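Open box or lidded bin for small toys?
Home Storage board > Kids' stuff

bakalis_attic
Posted Oct 24, 2021

We're sorting the toys again and I can't settle on containers. I have one open box on the table and I'm trying trucks in it first, small stuff after.

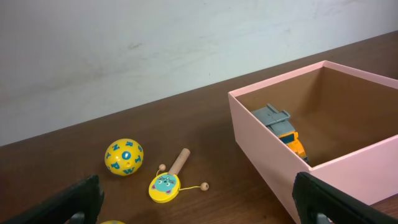 My question is about lids. The last set I bought was the Zusach bins, 26 dollars for 2, and the lids popped off whenever anything tall went in. With an open box a toy can lean however it wants, like the gray and orange-yellow one does against the left wall, and nothing has to shut. But then it can't be stacked in the closet. What do people do?

dunley603
Lids. Open boxes collect dust and in a month they collect socks too. Put the trucks in flat and the lid will close.

ito_mom
Disagree. My kids never put a lid back on in their lives. Open box, low shelf, done. I'd worry more about what goes in with the trucks. Anything on a string gets wrapped around an axle.

bakalis_attic
The string thing is what I'm stuck on. I left those out for now.
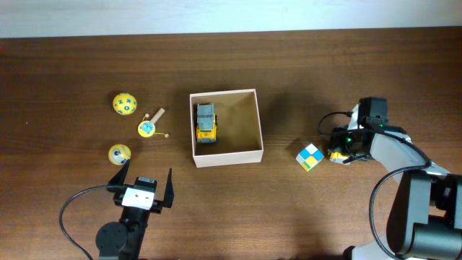 Truck in the box, balls and the beaded toy still out on the left.

The box is cardboard, so I don't expect it to last forever. I was thinking one for vehicles and a smaller one for the rest.

dunley603
Cardboard was fine for us from May until somebody sat in it. How many trucks are we talking about? If they're all the same kind you might not need to keep every one.

bakalis_attic
More than one, and they get mixed up.

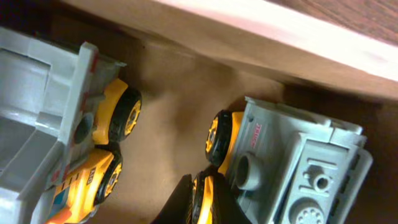

Last edited by bakalis_attic, 14 minutes after posting

One has 110 on the yellow part and the other says TRUCK in red down the side, so to my kid they are different trucks and both stay. I already asked.

ito_mom
Then both stay. For the string toys I use a zip bag with the air pushed out, and the bag goes in the box on top. Balls go loose in the bottom of whatever is left.

dunley603
Balls loose is how you end up under the couch with a broom. Bag those too.

ito_mom
They're in a box. They don't roll out of a box.

dunley603
They do when the box gets tipped over, and it gets tipped over.

bakalis_attic
Leaving the letter ball and the little cat drum for last. The beads on that one are what tangle, so it gets the bag.
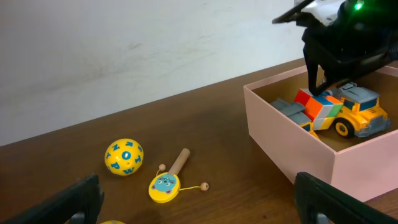

Where I ended up

Open box for vehicles, on the low shelf. Drum in a zip bag. Balls in the old Zusach bin with no lid, so you both get half. I'll post again if it doesn't hold up.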